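Comparing two robot hands with a peg-and-hole task board

Skaltari workshop notes, bench section. Written by Gunhild Arnardóttir, with corrections from Mi-kyung Bae.

This page explains how we compare multi-fingered hands on a two-armed robot using a flat board of pegs, holes and slots. It assumes that you can already move both arms by teleoperation and that the hands open and close on command. If you are still at the stage of getting the hands to talk to the controller, do the wiring page first.

We wrote it after fitting the Harb hand controller in January. Before that our notes on hands were mostly remarks like "seems weaker on the left", and when we came to choose between two sets of finger settings there was nothing to compare. The method below is slow but it gives the same answer twice.

What you need

A task board with parts of several shapes. Ours has round pegs, cylinders, a gear and some rectangular pieces, with matching places for them.
A table covering with some grip. A rubber mat or textured sheet will do.
A robot with two arms and a hand on each.
A way of recording joint positions and finger commands. We use the Bomiton logger, but any tool that writes time-stamped rows is fine.
Paper for the score sheet. A spreadsheet also works, but one person is driving and the other is usually standing up.

Step 1. Place the board

Put the board in the middle of the table with its long side running away from the robot. Both hands should be able to reach the centre line. Check this with the arms powered, because reach on paper and reach with a hand fitted are different things. A long hand takes away some of the space you thought you had above the board, and the wrist has to come up to make room for it.

Mark the corners of the board on the table covering with chalk or tape. If the board gets pushed during a trial, put it back on the marks and write down that it moved. Do not correct it in the middle of a trial.

Leave clear space between the near edge of the parts and the body of the robot. We had parts too close in our first layout and the elbows had to fold up so far that every trial ended in a joint limit.

Step 2. Set a starting layout

Decide where each part starts and stick to it. Draw the layout on the score sheet once and copy the sheet. It is tempting to put the parts down wherever they are handy, but a peg that starts standing up is a much easier pick than the same peg lying down, and that difference will swamp anything you wanted to learn about the hand.

We keep two layouts. Layout A has some pegs standing and the two larger cylinders lying flat next to each other. Layout B changes which plates have parts on them, and is used to check that the driver hasn't simply learned layout A by heart.

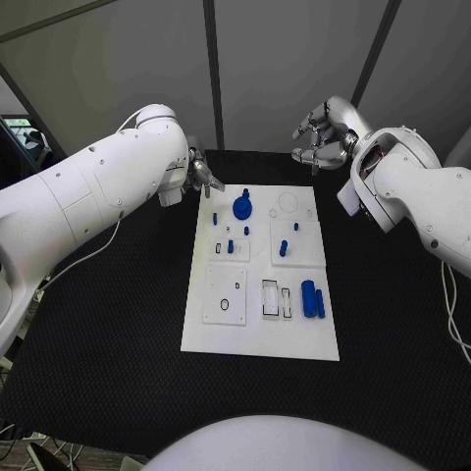

Both arms over the board, with the gear on the left and two cylinders lying at the right.

Step 3. Choose the order of parts

Go from easy to hard, and use the same order for each hand. Our order is:

1. Gear
2. Thick cylinder
3. Short cylinder
4. Thin cylinder
5. Small pegs
6. Rectangular pieces

The gear goes first as a warm-up. It is large and has something to hold on top, so a driver who can't pick it up has a problem with the set-up and should stop there. Check the zero position of the fingers before blaming the hand.

Step 4. Set the finger speed and force limits

Start low. With the Harb controller, force is a unitless number, and we start at 125 for the thumb and the same for the other fingers. Raise it only if the part slips out when it is lifted straight up. Write the final value next to the part on the sheet.

Do not set one force for everything. The value that holds the thick cylinder will spin a small peg out from between the fingertips. Mi-kyung's advice is to save one setting per part and load it before each trial, and this has saved us a good deal of typing.

Speed matters less than we expected. Below a certain point it makes no difference except to the length of the session.

Step 5. Small pegs

Small pegs are where hands differ most, so give them the most trials. Bring the hand in from above with the fingers already partly closed. If you start with it wide open, the fingers sweep through a large arc as they close and one of them will touch the peg before the thumb arrives, which tips it over.

Close in two stages. In the first stage bring the fingertips close on each side without touching. Stop, look at the view from the head camera and from the side if you have one, and shift the wrist until the peg is in the middle. Then close the rest of the way. The pause takes a few seconds and more than halved our dropped pegs.

Lift only as far as you need. A high lift gives the peg time to turn, and then you are trying to put a tilted peg into a round hole.

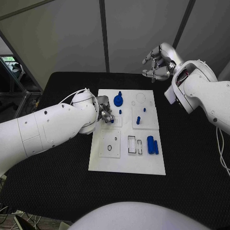 A small blue peg held just above a sub-plate in the left hand.

Keep the other arm out of the way while you do this. We park it high on its own side of the table. If it hovers near the board the driver tends to glance at it, and if the two hands come close the controller slows both of them down.

Watch for shadows as well. A hand directly over its target puts the target in the dark, and on a white board the outline of a hole can be hard to pick out. If you can move a lamp, put it on the opposite side from the hand you are testing.

Step 6. Cylinders lying down

For a cylinder lying flat, line the fingers up across it and come down until they are almost on the board. The gap is hard to judge from the head camera. We creep down until the motor current in the longest finger goes up slightly, then lift the wrist a touch and close.

Two cylinders lying against each other make a harder test. The fingers have to get between them, and a thick fingertip pushes the second cylinder away. Score this as a success only if the second one ends up where it started, give or take its own width. If you find this too strict, relax it for all the hands and write the new rule at the top of the sheet.

A rod that has rolled to an angle is a fair trial as long as it was at that angle at the start. If it rolled during the approach, mark the trial as disturbed and reset.

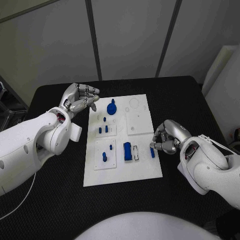 Right hand close to the thin rod near the board's edge.

Step 7. Test left and right separately

Run the full order with the right hand, reset, then run it with the left. Do not average the two. Even hands of the same model wear differently, and the cables pull on each arm in a different way. On our robot the left wrist has a slight dead spot when turning inward, and for a week we put that down to the fingers.

Parts at the far side of the board should be tried by the hand on that side and, if it can reach, by the other one too. Crossing over is a good check on the wrist. Keep these trials in their own column.

After that, do a short set with both hands in use. One hand holds a part over the board and the other stays ready beside it. You are looking at whether the driver can keep a steady grip with one hand while paying attention to the other, and whether the held part sags over time.

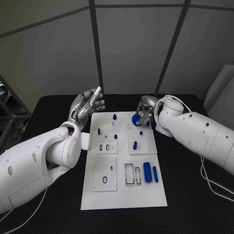
Hold the part for a count of thirty and then carry on with the placement. Some finger settings let the grip creep, and you will only find out with a long hold. If the part drops, note the time of the drop and go back to Step 4 for that part before trying again.

Step 8. Scoring

Give each trial one of four marks:

P for placed
L for lifted but not placed
T for touched but not lifted
X for stopped by the driver or by a fault

Write the mark as soon as the trial ends. The log gives you the times, so there is no need for a stopwatch. Add a remark only when something odd happened, such as a cable catching or the board shifting.

Our last comparison came to 863 trials across both hands and both layouts. That is more than you need. For a simple choice between two settings, twenty trials per part per hand is plenty for a clear difference to show.

Step 9. Check the log against the sheet

Do this the same day. Count the trials in the log and the marks on the sheet, and find out why they differ, which they usually will. On one Monday session the logger had stopped at row 2438 and carried on in a second file with a different clock offset. It took ten minutes to sort out then, and would have taken far longer a month later.

If you use Grollance to plot the results, export one file per hand. It will accept a combined file but colours the rows by time instead of by hand.

Common problems

The fingers close but the part stays on the board. The hand is too high. Lower it in small steps.

The part turns in the grip on the way up. Either the force is too high on one finger or the thumb is off centre. Try moving the thumb first.

The wrist stops partway through a turn. Look at the cable loop at the joint. It needs slack at both ends of the turn, so test the full range by hand with the arm unpowered.

The driver gets worse after an hour. Take a break. Trials done when tired look just like a bad hand in the results.

The peg goes to the hole but will not drop in. Let go slightly so that it can find its own way. If that fails, tilt it a few degrees and bring it upright while pressing lightly. Use the same trick for both hands or for neither.

The blank score sheet and both layouts are in the bench folder under sheet 1227. Please write your force values on a copy and leave the original clean.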